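Wostgate Housing Association Residents' Forum
Section: Kitchens and Shared Facilities
Topic: Proposed change to crockery provision in the shared dining rooms

Residents_Office
Posted 26/08/2023

The Residents' Office invites comment on a proposed change to the supply of bowls, plates and cups in the shared dining rooms. At present the Association provides white ceramic ware in all three buildings. The stock was last renewed in March and has since fallen short in two of them. The proposal is to replace ceramic ware with melamine from the Skenetti range as existing pieces wear out.

Comments posted in this thread will be attached to the paper that goes to the board. Please keep remarks to the subject of crockery. Questions about the dishwasher in Building C should be sent to the maintenance desk in the usual way.

northstair_58
I wish to record my objection. The dining rooms are among the few parts of the buildings that still feel like a home, and the weight of a proper bowl is part of that. I have eaten from melamine in hospitals and in school halls, and I would prefer not to do so every evening at my own table. It stains with tea and tomato sauce, and it dulls after a year or two of machine washing.

I would also ask the Office to state how many pieces were broken and how many were simply carried up to apartments and not returned. The notice says only that the stock has "fallen short."

Residents_Office
In reply to the question above: Building A reported 18 bowls missing or broken at the last stock check. Building B reported 39. Building C reported no shortage. The checks do not separate breakage from removal, as pieces that are broken are normally thrown away without a report.

laundryroom.b
The figure for Building B should be read with care. Our dining room was used for two private functions in the spring, and the crockery from those evenings was stacked in the hall cupboard for several weeks. I do not know whether the hall cupboard was included in the check. If it was not, the shortage is smaller than stated and the case for a change is weaker.

I am otherwise in favor of melamine for the children's shelf. A separate supply for small children would meet most of the concern about sharp pieces on the floor.

Tilefloor
I support the proposal in full. A ceramic bowl dropped on a hard floor must be swept up at once, and in practice it is often left for the next person. On two occasions this year I have found chips under the long table. I accept that melamine is less attractive, but residents who care about appearance remain free to bring down their own dishes.

northstair_58
With respect, the freedom to bring one's own dishes is the reason the cupboards are in their present state. There are at least five different patterns on the top shelf in Building A, and none of them stack. A single supply was introduced to put an end to that.

The question of chips is a question of care. Most of the damage I have seen comes from bowls being pushed into the lower rack of the machine, where the rims knock together. A bowl placed on its side, with space at the rim, comes to no harm. A notice to that effect above the sink would cost far less than a full change of stock.
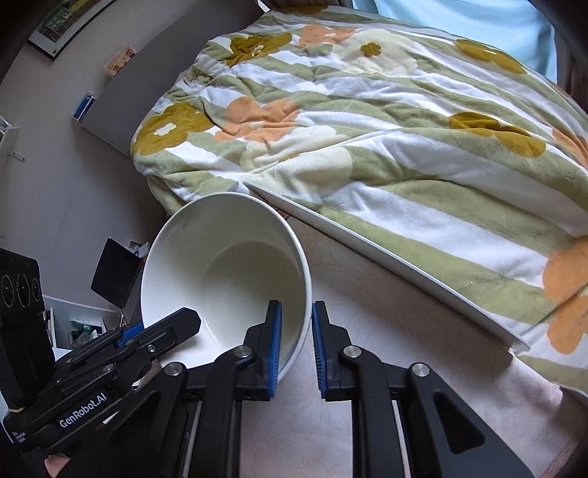

Page 2 of 3

laundryroom.b
I agree with the suggestion of a notice, provided that it is short. The present notice in Building B runs to two sheets and covers the oven, the bins and the window locks as well. Few people read past the oven.

I would add that plain white ware has one clear advantage, in that replacements can be bought from almost any supplier. If the Association moves to the Skenetti range and the range is later withdrawn, we shall have mixed shelves again.

quiet_hours
May I ask the Office about heat? Many residents warm soup in the microwave, and I understand that melamine is not suitable for this. If that is correct, the proposal would leave those residents with nothing to use. My mother eats in the Building A dining room every day and depends on being able to reheat her meal in the bowl.

Residents_Office
That understanding is correct. Melamine ware should not be used in a microwave. The draft paper provides for a reserve of 50 ceramic bowls across the three buildings, to be kept on a marked shelf beside each microwave. The Office accepts that this was not made clear in the opening post.

Tilefloor
I had not considered the microwave and I withdraw the words "in full" from my earlier comment. I remain of the view that the main supply should be changed. A marked shelf seems a fair arrangement, though I doubt that the bowls will stay on it.

northstair_58
They will not. Within a month the marked shelf will hold whatever was nearest to hand, and the ceramic bowls will be in use throughout the room. If we are to keep ceramic in any case, the sensible course is to keep it throughout and to replace what is lost once a year.

Stikus
I write as a resident of Building C, which reported no shortage. We have no special rule. The cupboard doors were taken off two years ago and the bowls stand on open shelves at waist height – it is plain to everyone when the number is low, and people bring theirs back. I would ask that the board look at the shelves before it looks at the bowls.

It would also seem unfair to change the supply in a building where the present one works well. Could the decision be made building by building?

laundryroom.b
I second the request for a decision by building. The cupboards in B are above head height for some of us, and I have watched neighbors lift down a full stack with one hand on the counter. That is where ours are dropped.

Residents_Office
The board may decide by building if it wishes. The Office will add this as an option in the paper, together with an estimate from Tseng Joinery for open shelving in Buildings A and B. The hall cupboard in Building B will be checked again, and the revised figure will be posted in this thread.

quiet_hours
Thank you. Could the marked shelf, if there is to be one, be placed on the left of the microwave in Building A? The right side is next to the kettle and is difficult to reach from a wheelchair.

Residents_Office
Noted. The request has been passed to the maintenance desk.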